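Der Arm und die leere Kiste
Ein Meinungsbeitrag von Idun Rustad, 2018-08-14

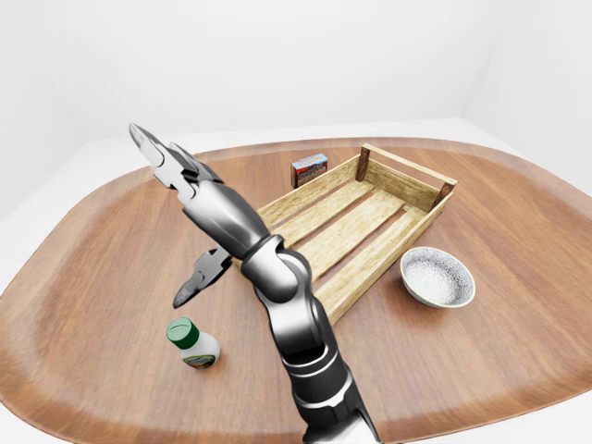
Simulierte Packstation: der Arm über dem Tisch, die Kiste noch leer.

So wurde uns die Zukunft vorgestellt. Auf der Leinwand in der Kantine, zwischen Kaffee und Schichtbeginn. Jonatan Holmgren von Lerkard hatte die Simulation mitgebracht, auf dem Laptop, und alle guckten. Schöner Tisch, dachte ich. Weiße Wände, weißer Boden, sonst nichts. Kein Klebeband auf dem Boden, keine Palette im Weg, kein Radio.

Ich arbeite seit elf Jahren im Versand bei Wevberg, Standort Sallcombe, Packhalle zwei. Geschenkkisten. Flasche rein, Schälchen rein, Schachtel rein, Holzwolle, Deckel, weiter. Wer das für stumpf hält, soll mal kommen. Bitte in der Woche vor Weihnachten.

Im November sollen drei von unseren Packplätzen umgestellt werden. Auf den Arm. Dagegen bin ich nicht, das gleich vorweg, sonst kommen wieder die Mails. Ich habe mit 34 die erste Spritze in die Schulter bekommen und seitdem noch ein paar. Wenn eine Maschine Kisten heben will, soll sie heben. Mir geht es um das, was drumherum passiert. Oder eben nicht passiert.

Fangen wir mit der Zahl an. 2.147 Kisten pro Tag, das ist der Wert aus der Präsentation, für alle Plätze zusammen. Woher? Aus der Simulation. Holmgren hat das offen gesagt, das rechne ich ihm an. Aber zwei Folien später stand dieselbe Zahl schon als Ziel da, und in der Schichtleiterrunde war sie dann Planung. So schnell geht das. Und Planung heißt bei uns: danach wird der Personalbedarf gerechnet.

Jetzt schaue ich mir das Bild nochmal an. Ein Fläschchen mit grünem Deckel, eine Schachtel, eine gesprenkelte Schale, jedes schön für sich auf dem Holz. Bei uns steht nichts für sich. Bei uns kommen die Schalen im Zwölferkarton, ineinandergestapelt, und zwischen zwei Schalen klebt das Papier fest. Manche haben eine Macke am Rand. Das fühlt man mit dem Daumen, beim Rausnehmen, ohne hinzusehen. Margit Nordin legt bei uns jede Schicht welche raus, die durch die Eingangsprüfung gekommen sind. Steht nirgends. Ist kein Arbeitsschritt. Hat im Zeitmodell null Sekunden.

Und genau da sitzt mein Ärger. Man hat uns gestoppt, gefilmt, gezählt, und am Ende kam eine Liste raus: greifen, ablegen, greifen, ablegen. Das Greifen kann der Arm vermutlich irgendwann besser als ich. Das Rauslegen hat keiner aufgeschrieben, also wird es auch keiner vermissen, bis die Reklamationen kommen. Die landen dann in einer anderen Abteilung. Mit einem anderen Budget.

Bei Ljungberg, unserem Schwesterbetrieb, läuft sowas schon länger. Ich war dort, zwei Tage, auf eigene Faust, Urlaub genommen. Maj-Britt Tangen hat mich rumgeführt. Sie war Packerin, jetzt heißt sie Anlagenbetreuerin. Mehr Geld? Ein bisschen, ja. Weniger Rücken, sagt sie, das auf jeden Fall, und das soll man nicht kleinreden. Aber früher standen sie zu viert am Tisch und haben geredet. Heute steht sie allein zwischen zwei Zellen und wartet auf die gelbe Lampe. Wenn die Lampe kommt, hat sie 53 Sekunden, dann zählt es als Stillstand und geht in die Auswertung. In ihre Auswertung, wohlgemerkt, nicht in die vom Arm.

Das ist für mich der Kern. Vorher hat der Mensch das Tempo gemacht und die Maschine (Band, Waage, Drucker) kam halt mit oder nicht. Jetzt ist es umgedreht. Man sitzt in den Lücken. Man ist zuständig für alles was schiefgeht, und für das was klappt, gibt es eine Kurve auf dem Bildschirm, auf der man selber nicht vorkommt.

Tangen hat mir auch das Störungsbuch gezeigt. 701 Einträge im ersten halben Jahr. Flasche umgekippt. Flasche schief. Kiste verrutscht. Schachtel hinter Kiste, nicht erreichbar. Lauter Kleinkram, jeder davon ein Handgriff, den bei uns jede Aushilfe am ersten Tag macht. Die Geschäftsleitung liest das Buch als Beweis, dass die Technik noch reift. Kann sein. Ich lese es als Arbeitsbeschreibung. Da steht drin, was die Leute dort den ganzen Tag tun, und nach dieser Beschreibung gehören sie auch eingruppiert.

Silvana Vieira aus unserem Betriebsrat sieht das etwas anders als ich. Sie will vor allem die Arbeitsplätze schriftlich, keine Kündigungen bis zur vollen Umstellung, alles andere sei Verhandlungsmasse. Verstehe ich. Ihre Aufgabe. Trotzdem halte ich es für zu wenig. Ein Arbeitsplatz, an dem man nur noch auf eine Lampe guckt, ist gesichert und trotzdem schlechter geworden. Dafür gibt es bisher kein Feld im Formular.

Was ich will, ist übrigens nicht viel. Dass jemand von uns dabei ist, wenn die Zelle eingerichtet wird, und zwar bezahlt und mit Stimme, nicht als Statist fürs Foto. Dass die Prüferei mit dem Daumen endlich als Arbeit zählt. Dass die Stillstandszeit der Anlage gehört und keinem Namen. Dass zu zweit betreut wird. Letzteres kostet, weiß ich selbst. Der Arm kostet auch, da hat komischerweise keiner gefragt.

Und dass man die Simulation mal mit unserem Kram füttert. Mit klebendem Papier. Mit der schiefen Kiste aus der Lieferung vom Frühjahr, wo die Latten nicht passten. Holmgren hat gemeint, das ginge grundsätzlich, man müsse es halt beauftragen. Dann beauftragt es. Vor November, nicht danch.

Nach der Vorführung hat mich eine jüngere Kollegin gefragt, ob sie den Staplerschein noch machen soll oder lieber gleich was mit Computern. Ich wusste es nicht. Hab gesagt, mach den Schein, den zahlt die Firma noch. Dann war Schichtbeginn, und wir sind rüber in die Halle.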